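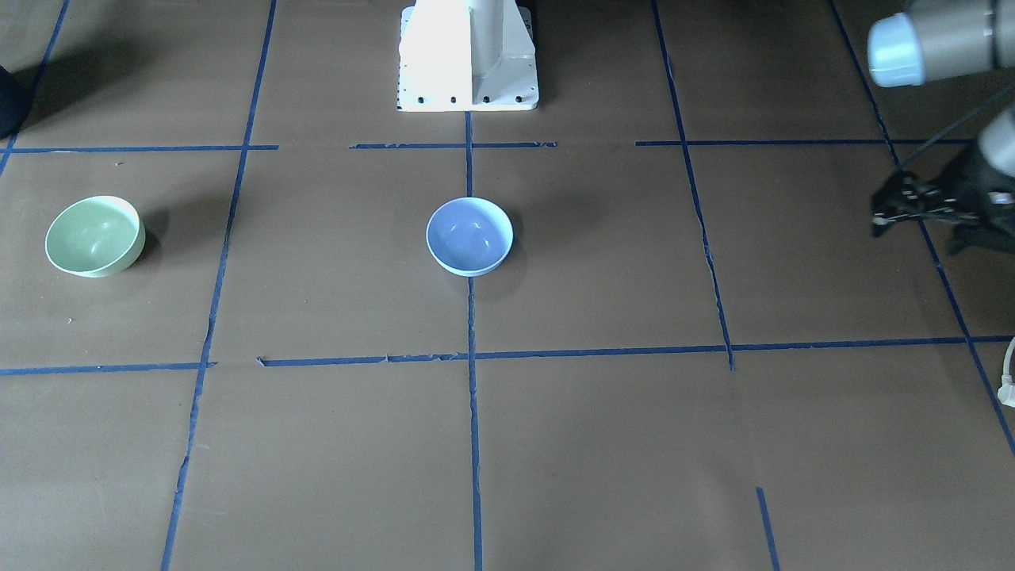

Como se contam os pontos no golfe

No golfe, ganha quem faz menos pancadas. Noutros desportos, como o basquetebol ou o andebol, queremos um número grande no marcador. No golfe queremos um número pequeno.

O que é uma pancada?

Cada vez que o jogador bate na bola com o taco, conta uma pancada. Uma tacada forte, que manda a bola a 300 metros, vale uma. Um toquezinho que a empurra um palmo também vale uma. Se o jogador tentar bater na bola e falhar, essa tentativa conta na mesma.

O que é o par?

Um campo de golfe tem normalmente 18 buracos. Cada buraco tem um número chamado par, que diz quantas pancadas um bom jogador costuma precisar para lá meter a bola. Os buracos curtos são par 3, os médios são par 4 e os compridos são par 5.

Vamos imaginar um buraco de par 4. A Maeve meteu a bola em quatro pancadas: fez o par. O Peadar precisou de cinco, ou seja, ficou uma acima do par. O Duván só precisou de três e ficou uma abaixo.

Nomes esquisitos

Os jogadores usam palavras inglesas para estes resultados, e algumas são nomes de aves.

Birdie (passarinho): uma pancada abaixo do par.
Eagle (águia): duas abaixo do par.
Albatross (albatroz): três abaixo do par. É muito raro.
Bogey: uma acima do par.
Duplo bogey: duas acima do par.

E quando a bola entra logo à primeira pancada? Chama-se «hole in one», buraco numa só pancada. Quase sempre acontece em buracos de par 3.

Mais e menos

Na televisão aparecem números com sinais à frente. Se o campo é par 72 e a Teresa fez 70 pancadas, o resultado dela é −2. Se o Pádraig fez 75, tem +3. A letra E quer dizer que o jogador está exatamente no par.

Muitos torneios profissionais têm quatro voltas, uma por dia. Somam-se as pancadas de todas e ganha quem tiver o total mais baixo. Se houver empate no primeiro lugar, costuma haver um desempate — joga-se mais um ou mais buracos até se saber quem ganhou.

Quem aponta os pontos?

Em muitas provas, os jogadores trocam de cartão antes de começar. Cada um aponta as pancadas do colega, e no fim os dois conferem os números e assinam. Se um jogador entregar o cartão com menos pancadas num buraco do que as que fez, pode ser desclassificado.

Palavras para guardar

Taco: o instrumento com que se bate na bola.
Green: a zona de relva muito curta à volta do buraco.
Volta: jogar todos os buracos previstos, em geral 18.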